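Looking After Your Glasses at Home

Most of the scratched lenses I see got that way during cleaning, and usually by people who thought they were doing the right thing. I did it myself for years. My first good pair went through every T-shirt I owned, and by the second winter I was looking at the world through a fine gray haze and blaming my eyes for it!

So, start with water. Run the tap lukewarm and let it go over both sides of the lenses before anything else touches them. Dust is gritty stuff, and if you rub it dry you are sanding your glasses. Then put one small drop of plain dish soap on your fingertips (the kind without hand lotion in it, which leaves a film) and work it gently over the lenses, the nose pads and all the way along the arms to where they sit behind your ears. That last part gets forgotten, and it is where the sunscreen and hairspray build up.

Rinse well, give them a little shake, and dry them with a clean, soft cloth. Paper towels and tissues are made from wood fiber and they are rougher than they feel. I keep two cloths going, one in my case and one in the wash.

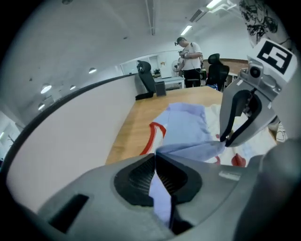 How often should I wash my lens cloth?

Once a week is fine for most folks, and more often if you wear makeup or work somewhere dusty. Wash it by hand or with a light load, use a mild detergent, and leave out the fabric softener. Skip the dryer sheet too, then hang the cloth up to dry.

Now, about screws. If one of your arms has gone floppy, a little screwdriver from the drugstore will tighten it in a minute. Work over a dish towel so the screw can't bounce off under the refrigerator - I have spent a whole evening on my hands and knees with a flashlight, and I don't recommend it. Turn it until it is snug and then stop. My old neighbor Reinhold Harms always added a tiny dab of clear nail polish on the screw head, and his stayed put for ages. Just keep it well away from the lenses.

Heat is the other thing to watch. Don't leave your glasses on the dashboard, by the stove or on the edge of the sauna bench, as the coating can craze into hundreds of hairline cracks, and there is no polishing those out. Please don't try toothpaste or baking soda on them either, whatever your brother-in-law says.

If the frame itself is bent, take it to an optician and let them warm and shape it properly. Plenty of shops will do a small adjustment while you wait, and it's a good time to ask for fresh nose pads if yours have turned yellow.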